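Stunusance Fixes Grip Fault on Two-Handed Robot, Resumes Tray Work in Vakonberg

VAKONBERG, November. Stunusance has restarted tray-loading trials on its two-armed robot after tracing a fault that made the right hand close harder than it was told to. No one was hurt, and the team is thrilled to be running again!

The fault showed up during a long session in which the robot was picking up small flat parts and placing them in a tray. On 6 of 200 picks, the right hand kept squeezing after the grip command had ended. Operators hit the stop button each time, and trials were paused the same afternoon.

Engineers from Stunusance and its partner Gallardo found the cause in five days. A worn connector was dropping the position signal from the thumb for a fraction of a second. The control software, known as Grenduto, read the gap as an open hand and told the motors to close further.

Two changes are now in place. The connector has been replaced, and Grenduto now holds the hand still whenever the thumb signal drops out. The repaired robot then went through another 200 picks with no repeat of the fault, a result that had the whole lab cheering.

"We learned a lot from a very small part," the company said. "The new hold rule makes the hands safer for everyone who works near them, and we can't wait to see what they do next."

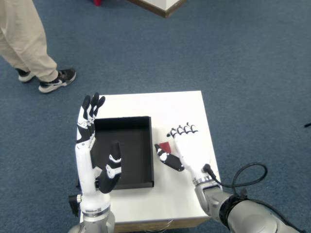 Two-armed robot at the tray table, with a small dark red object by the right hand.

Stunusance will share the fault report and the updated Grenduto settings with all current test sites at no charge. Sites using the older connector should check it for wear before their next session and keep an operator at the stop button until the update is installed.

Trials with larger parts are planned for the spring.

Media contact: Stunusance Press Office, Vakonberg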